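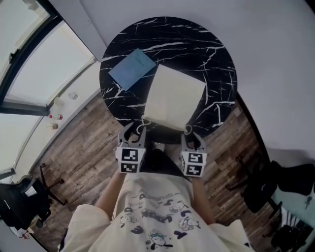 3.2 Germination of the stored seed

The seed of mountain sage was collected in October from five populations on the slope over Drestura, the highest of which grows at 805 m. From each population we took 600 seeds, so that the whole experiment was made with 3,000 seeds. The cleaning was done by hand with sieves, and empty seeds were removed before the lots were divided. The five lots were kept apart during the entire work, and we did not mix seed from different mother plants until the plants had been recorded.

Of the 3,000 seeds, 2,647 had germinated at the end of the test, which gives 88.2% over all lots and treatments. This value is higher than we expected from our earlier trial with the same species, where the seed was stored in paper in an office and lost much of its strength during the first summer. In the present work each lot was divided in three equal parts. One part was stored in a cold room at Fleltau, one part in closed glass jars at room temperature, and one part in cloth bags in the barn of the Dervishi farm, as the local growers do it. The seeds in the barn were exposed to the changes of temperature between day and night, but they were protected from rain and from mice.

The cold room and the glass jars gave nearly the same result, and the difference between them was not significant in any of the five lots. The cloth bags gave a lower germination in four lots. In the lot from the highest population the order was the opposite, and the seed from the cloth bags came up first and most evenly (Figure 4). We repeated the count of this lot from the written records and found no error.

Figure 4. Final germination of the five seed lots after storage in the cold room, in glass jars and in cloth bags. Lots are ordered by the elevation of the mother population, lowest on the left. Bars show the standard error.

A possible explanation is that seed from high places has a stronger dormancy, and that the cold nights in the barn helped to break it. The cold room had a constant temperature and therefore could not have the same effect. However, we have only one population from this elevation, and we do not want to conclude too much from it. Bakalis, who sowed seed from the same slope in an unheated tunnel, observed a similar early emergence but did not separate the lots by elevation (Magdalini Bakalis, personal communication).
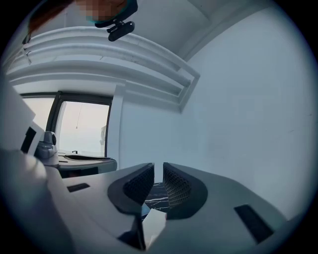
The speed of germination was affected more by the population than by the storage. Seed from the two lowest populations started to germinate on the fourth day and was almost finished on the ninth. The other lots needed several days more. For a grower this matters as much as the final percentage, because trays which come up unevenly must stay longer on the heated bench and the first seedlings become too long. In the commercial line Purano, which we sowed next to our lots as a control and which is not included in the totals given here, emergence was fast but many seedlings fell over after the second watering.

We did not find a clear relation between seed weight and germination. The heaviest seed came from the population beside the old road, where the plants stand wide apart and have little competition, but its germination was close to the mean of all lots. It is possible that the weight has more influence on the later growth of the seedling than on the germination itself. The measurements of leaf area and root length, which were made on a part of the same seedlings, are presented in Section 3.3.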